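Skutside to Offer Ristix Server Refurbishment Service from September

Fixed-price program covers inspection, parts replacement and testing
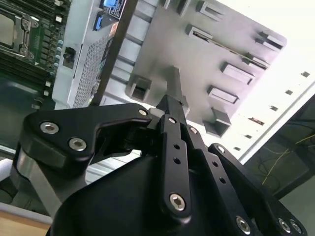 Skutside will open its Ristix refurbishment service to business customers in September, following a trial with hosting company Dhillon. The service accepts rack servers in lots of 50 or more and returns them with a test report for each unit.

Under the trial, Dhillon submitted 300 servers taken out of primary use. Each unit was checked for worn fans, failing memory and outdated firmware, then run under load before return.

"Most of these machines had years of service left in them," said Joar Lindqvist, head of operations at Skutside. "The usual faults were fans and power supplies – parts that are cheap to replace if stock is on hand."

Customers can choose a warranty term of 2 or 3 years. Drives are erased before any other work begins, and erasure records are held in Junance, the company's asset tracking system.

Pricing is set per unit and includes return freight. Orders for the first intake are open now.

Press contact: Aino Sjöberg, Skutside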